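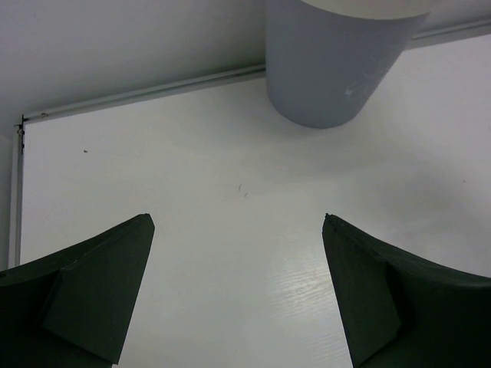 Figure 14. Cup standing on the white tabletop, faint wood grain showing under glare.

4. Placing and checking the tabletop

4.1 Before you start

This section covers the Deltstead table with the white wood-grain top. It applies to the fixed-leg and folding-leg versions. If you have the Gridesdale extension leaf, complete this section first, then go to section 6.

You will need:
a soft cotton cloth
a bowl of lukewarm water with a little dish soap
the 4 mm hex key from bag C
a plastic cup or tumbler with a flat base

CAUTION: Do not lift the table by the top alone. Hold it by the side rails, one person at each end.

4.2 Positioning

1. Stand the table where it will be used. Leave at least 60 cm behind each place where someone will sit.

2. Turn the table so that the grain runs along the longer wall. The grain is shallow and hard to make out in flat light. Crouch at the short end and look across the surface toward a window or lamp; the lines will show in the reflection.

3. Check that all four feet touch the floor. Press down on each corner in turn. If a corner dips, turn the foot at that corner counter-clockwise until the movement stops.

4. Tighten the hex bolts under the top by a quarter turn each. Do not use a power driver.

NOTE: On tile or uneven boards, repeat step 3 after the table has been loaded for a day or so. The feet settle.

4.3 Surface check

1. Wipe the whole top with the damp cloth, following the grain, then dry it.

2. Switch off any overhead light and look along the surface from a low angle. Glare from one side shows up dents, glue spots and film residue that cannot be seen from above.

3. Compare what you find with the list in 4.5. Soft grey shading that shifts when you move your head is reflected from the room and needs no action. A grey mark that stays in one place should be cleaned.

4. Stand the empty cup near the far edge, then near the centre, then at each corner. It should not rock. If it rocks in one spot only, run a fingertip over that spot and check for a raised speck.

CAUTION: Do not drag cups, plates or pots across the top. Lift them. Grit under a base will leave fine scratches, and these collect dirt along the grain.

4.4 Everyday use

Plastic cups can stand directly on the top. Cups of unglazed clay or with a rough foot ring should go on a coaster or mat.

Hot items need a trivet. The surface is rated for short contact at up to 60 degrees C -- a mug of fresh tea is hotter than that.

Wipe up coffee, beetroot and mustard straight away. For a dried ring, lay the damp cloth over it for a few minutes, then wipe. Do not scrape.

Light-coloured plastic cups pick up scuffs from cupboards and dish racks. A scuff on the side of a cup will not harm the table. A burr on the base will, so feel the base now and then and discard any cup with a sharp edge.

4.5 Marks and what to do

Whitish streak, wipes off: soap residue. Rinse the cloth and go over the area again.

Whitish streak, does not wipe off: protective film left behind. Lift one end with a fingernail and peel slowly along the grain.

Dark line along the grain: trapped dirt. Use a soft toothbrush with soapy water.

Raised edge at a corner: stop using the table and contact Vornen parts support. Quote part number 272 and the batch code under the left rail.

NOTE: Earlier copies of this guide advised white vinegar for residue. Rasmus Mets in the Strazds finishing shop has withdrawn that advice for tops made from August onward. Use soap and water only.

Continue to section 5, Fitting the drawer.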